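**Freshwater mussel found again in the upper Garrido after years without a record**

*Estitz, May*

The Fendara Nature Survey announces that living river mussels are again recorded in the upper part of the Garrido. The last confirmed record from this part of the river was made so long ago that the species was already listed as lost here in the regional red list.

The animals were found at two places above the old weir, both with clean gravel and a steady current. In total 13 living mussels were seen. The largest shells are dark, almost black, with worn areas near the hinge where the outer layer is gone. Such wear is normal in old animals and does not mean that they are sick.

"We looked for empty shells, because this is what one usually finds," says Hilkka Rautiainen, who leads the river work at Fendara. "Then Ingvar put his viewing tube in the water and became very quiet. I thought he had lost his glove."

**Where the species lives**

The river mussel stands half buried in the bottom, with the wider end of the shell up. It filters small particles from the water and moves very little during its adult life. It needs cool water with much oxygen, and a bottom which is not covered by mud. The young mussels are more sensitive than the adults. They stay hidden between the stones for several years, and fine mud can close the spaces where they breathe.

The larvae cannot develop alone. They attach to the gills of a fish, in our region mainly brown trout, and stay there until they are ready to drop to the bottom. A river without trout will therefore lose its mussels also, even if the old animals continue to live for a long time.

**The survey**

The survey team walked 725 meters of river bed in the upper Garrido, always against the current so that the disturbed mud was carried away behind them. Every mussel was measured in its place. No animal was taken out of the river for longer than the measuring needed, and all were put back in the same position.

Ingvar Briem and Nelli Kettunen did the field work. Merja Tuominen compared the measurements with the older notes, which are kept on paper in Estitz. The old notes give the places by names of farms and bends, and some of these names are not used anymore, so this part of the work took longer than the field work itself.

No young mussels were found. This can mean that the animals do not reproduce, but young mussels are easy to miss – they are small and live below the surface of the gravel. "I would not call it a healthy population yet," says Merja Tuominen. "It is a group of old animals, and we must learn if there is something under them."

**What happens next**

In late summer the team will return and sieve small samples of gravel at both places. Trout from the same stretch will be checked for larvae in the following spring and then released. The results will be entered in Fleveo, the open species register of the region, where the exact location will be hidden to protect the animals.

Fendara asks anglers and walkers not to enter the water above the weir before the gravel study is done. Farmers along the Garrido who want advice about planting on the banks can write to the office. Empty shells should be left where they lie, but a photo with a coin or a key next to the shell is welcome.

**Contact for the press:** Onyekachi Sani, Fendara Nature Survey, Estitz. The office answers calls until 4 p.m.

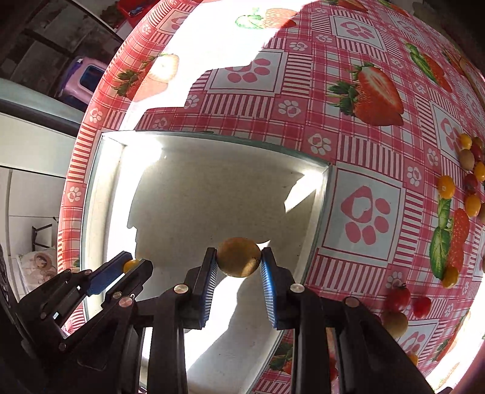

*An olive-brown tomato over a white tray.*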